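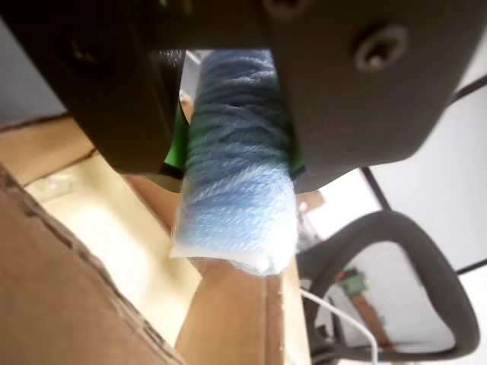
Photo: Manaia Sheehan / Branlow

Pressure-relief mattresses and overlays: frequently asked questions
Last updated: April

Which Onelell mattress do I need?
The Onelell Foam is for residents who can change position in bed on their own or with a little help. The Onelell Air is an alternating mattress with a pump, for residents at higher risk. Your nurse or wound care lead should make that decision after an assessment. We can't do it over the phone.

Will it fit the beds we already have?
Both models fit a standard 36-inch care bed. For anything wider, send us the inside measurement between the side rails before you order. Remember that a thicker mattress makes the rails lower in relation to the resident - check this before the bed is used.

Can I put an overlay on top of an old mattress?
Yes, if the old mattress is in good shape. If you can feel the bed deck through it when you press down with your fist, replace it.

How do I clean the cover?
Wipe it down with mild detergent and warm water, then let it air dry. It can also go in the washer. Don't iron it and don't use bleach at full strength. The foam itself should never be washed.

The pump alarm keeps going off. What should I do?
Check that the hose is pushed all the way in and isn't pinched under the bed frame. Then check that the CPR valve is closed. After a full deflation, the Air needs 30 minutes to come back up to pressure, and the low-pressure light stays on during that time.

What if the power goes out?
Close the transport cap on the hose. The mattress will hold air for up to 6 hours.

Can we try one first?
Care homes can have a trial mattress for 19 nights. Covers are charged for if they come back torn.

How long is the warranty?
The pump and the cover have separate terms, both printed on the card in the box. Register within 90 days of delivery.

Who do I contact about repairs?
Monique Delorme runs the service desk at Skurnik. Have the serial number ready - it's on the underside of the pump.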